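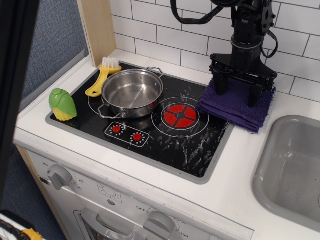
3.2 Setting and materials

The play kitchens were the same in both centers, Millberg and Weltstead, bought from one supplier in the same order. We kept the loose items as the staff had them. Pans, play food, cloths, brushes. No items added by us, none taken away, except two broken plates at Weltstead which the staff asked us to leave out.

Children came to the kitchen in free play only. Sessions were 15 minutes, and we coded 90 of them, all from the fall term beginning in September. Coding followed the Duggan scheme with small changes (see 3.4). The unit is the placement: one item put down on one surface and let go of. Items dropped on the floor were not coded. Items handed to another child were coded only when that child put them down.

This gave 1,088 placements across the two centers.

3.3 Surfaces and where things end up

We expected the cooktop to be used mostly for cooking items, pans and pots, and the counter to take the rest. Partly true. Pans did go to the cooktop first, nearly always onto a burner ring and often with some care about centering. But the cooktop also filled up with everything else. Food not in a pan, cleaning things, cloths. Figure 1 shows a typical mix: a pan on the left burner, a yellow scrub brush behind it in the back corner, a toy ear of corn still in its green husk at the far left edge, and a folded purple towel. The right burner is printed as a red disk with a black cross and the pan is not on that one.

Figure 1. Cooktop of a play kitchen with cookware, food and cleaning items sharing one surface.

Two points about the printed burners. First, children treat them as real places. A pan set down between two rings was moved onto a ring in 53 of the coded placements, usually within a few seconds and by the same child. Second, the rings seem to matter only for pans. Food items went anywhere, brushes went to the back or the corners, and cloths went wherever there was room left. We did not code whether a burner was "on". Some children talked about it, most didn't, and the knobs got turned at all sorts of moments that had nothing to do with cooking.

The wear on the surface is worth a note. In Figure 1 the white streaks and scuffs on the black top are heaviest toward the lower right, between the red burner and the front edge. Front edges are also where we coded the most sliding, so the two may go together, but we have no record of how the marks got there and did not try to test it. A later study could start from a new cooktop and check it at fixed points in the term. Would be cheap to do.

Cleaning items were the suprise. The Grinelley checklist puts brushes and towels with the sink, and we set up our first coding sheet the same way. Had to change it within the first week. Brushes and towels went to the cooktop more often than to the sink area, in both centers, and they tended to stay there when play moved on. Wiping the stove came up a lot as a play theme. So did folding. Towels were folded, put down, patted flat, unfolded, folded again, and the child doing it was often not part of the cooking game at all but working right next to it.

So "cooking" and "cleaning" can't be split by surface the way the earlier sheets assume. We now code the item and the surface seperately and leave theme to the talk — where there is talk.

3.4 Changes to the scheme

Three changes. The cooktop was split into four zones: left burner, right burner, the strip with the knobs, and edges and corners. "Cloth" became its own item class, folded or not folded, and was no longer counted under "other". Last, an item resting on two surfaces at once, for example partly on the cooktop and partly on the border next to it, was given to the surface holding more of it. Coders disagreed on this last rule more than on any other, and round or upright items were the worst. Disagreements were settled by both coders looking again together. The final version of the sheet is dated 13th October and all sessions coded before then were recoded with it.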